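Setting up the wrist camera on the Gustix kitchen arm

I love this job - it makes every later run easier to read! Park the arm, power down the hand, and wipe the lens with a dry cloth. Tighten the 2 mount screws, power up, and pull a still from each station.
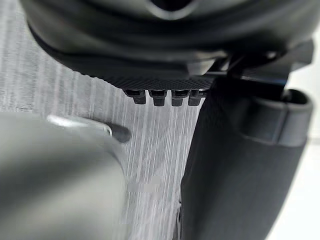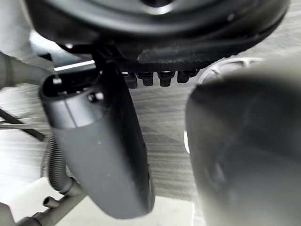
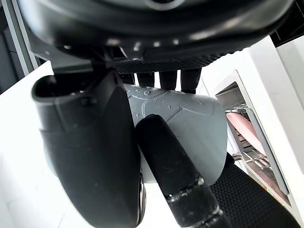
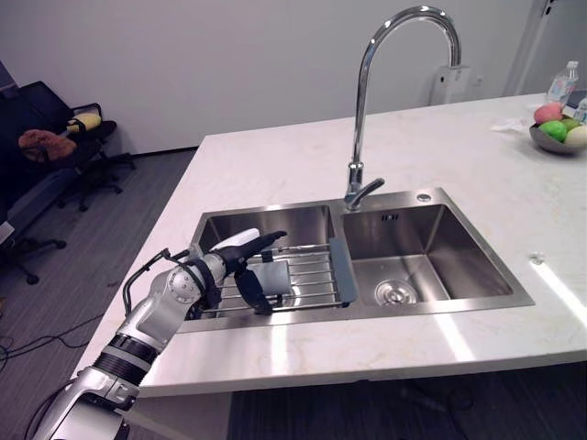
Now set the exposure, and do it at the brightest station you have. Ours is the sink, and we start at 200 and step down to 60. The polished faucet makes a great target, with plenty of highlights to check against. Save the profile in Diltine, then repeat the grasp 3 times. Recheck the screws each June.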